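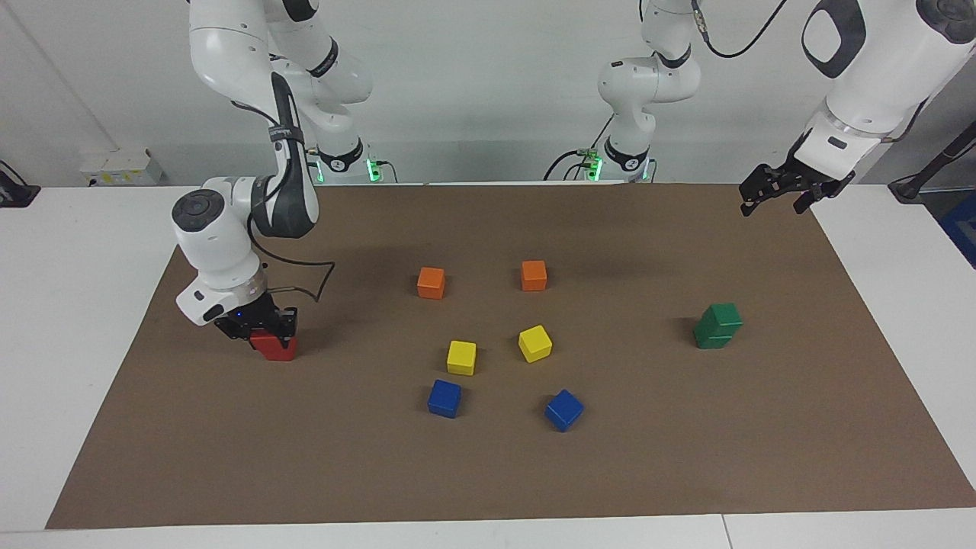 **So who loses their job when the arms show up?**
At Poteck, the plant I keep coming back to in this course, the packing crew stayed the same size, but what they did all day changed a lot.

Notes for unit 10, Automation on the Floor. Bring the Komura reading!

## Sorting, before and after

I spent a November at the Jillport site, back when people sorted by hand (3,571 parts on a good shift, and sore wrists to go with it). Sorting by color sounds easy. Try it for eight hours! Now the same people set up trays, clear jams and decide what happens to the odd part the arms can't place. Some love it. Others told me they miss the chatter at the old sorting bench, and I think we should take that seriously.

Look at how small the basic move is: close the fingers on one cube, lift it off the mat, pick a spot. A job is hundreds of those, plus all the judgment in between.

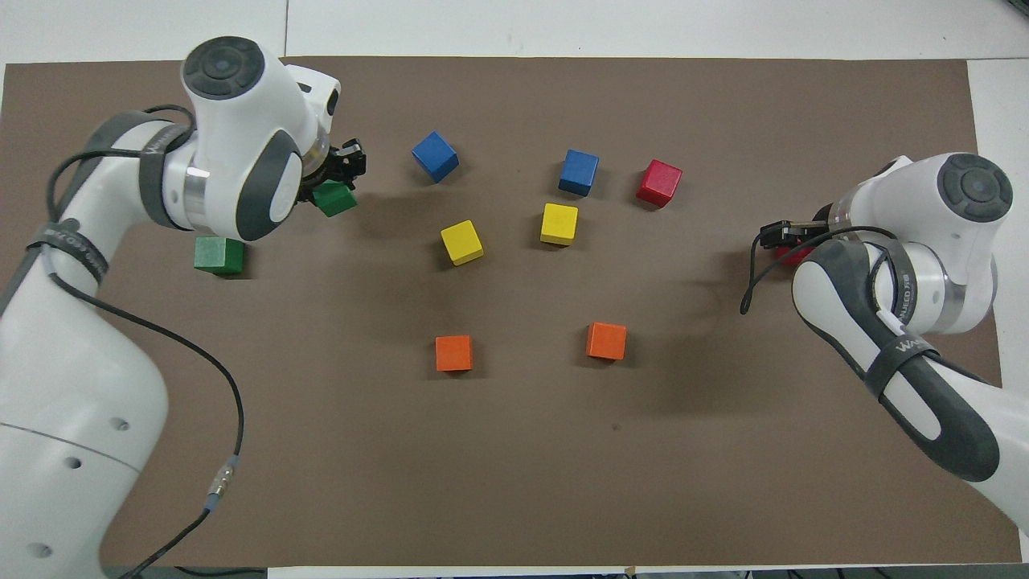 ## For next time

- Read the Karam case, just the part on retraining.
- Write 400 words: which piece of your own job would you hand over, and which would you fight to keep?
- Anything over 700 words I'll stop reading (sorry, big class).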